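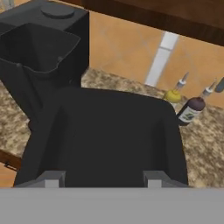
March 2025
By Sumeya Tekleab

We moved the kitchen over the winter. I mean moved it, from the back of the house to the middle, where the dining room used to be. The old kitchen is now a laundry and a place for coats. I said I would write up how it went once we had been cooking in it for a while, so I am doing that.

The house is in Movonville, on the side nearest the water tower. It was built with a narrow kitchen at the back that got no sun after lunch. Two people could not pass each other when the oven door was open. Fuad and I lived with it for years and mostly ate standing up.

The first quote we got was from Justholm. They wanted to take out the wall between the dining room and the hall, put in a steel beam and do everything at once. It was a good plan and we could not pay for it. The second quote was from a man named Uriel Ledesma, who does smaller jobs and works with one helper. He looked at the wall, knocked on it a few times and said to leave it alone. He thought we could get what we wanted by widening the doorway and running the plumbing under the floor. We went with him.

The plumbing was the hard part. The crawl space is low at that end and the old drain line ran the wrong way. Uriel spent four days under there. When he pulled up the dining room floor he found that one joist had been notched by whoever put in the radiators, and badly. He bolted a new length of lumber alongside it. That added $166 in materials and a day of work, which I thought was fair.

I kept the old cabinets. They are plain painted boxes and they were still square. We lost one of the upper ones because the new ceiling height over the doorway would not take it, and it is in the laundry now holding detergent and light bulbs. The doors got new hinges. I painted everything a gray green that looked blue for the first week and has since settled down, or I have stopped seeing it.

The counter is where I changed my mind most. I wanted stone and priced it at Demissie, where they were very patient with me, and then I priced laminate. I went home with two samples and left them on the table with coffee rings and turmeric on them overnight. The laminate wiped clean. The stone sample, which had not been sealed, did not. That was probably not a fair test but it made up my mind.

We cooked on a hot plate in the bedroom hallway while the work went on. Tsion Yilma from across the street brought us lentils and flatbread more times than I can repay, and let us wash dishes at her place. I learned that you can make a decent omelet on a hot plate and that you can't make rice on ours without scorching it.

A few things I would do differently. I would put in one more outlet on the window side. I would have asked for the light switch to be by the hall door, where your hand goes, and not by the pantry. I would also have packed the old kitchen properly, with labels. I shoved it all into whatever boxes were in the garage and did not find the can opener until we had bought another.

The room gets sun until late afternoon now. There is space for the small table, so we sit down to eat. Fuad has started making bread again. The trim around the doorway still needs its second coat and I have the paint, so that is the next job, and after that the laundry floor, which can wait until August.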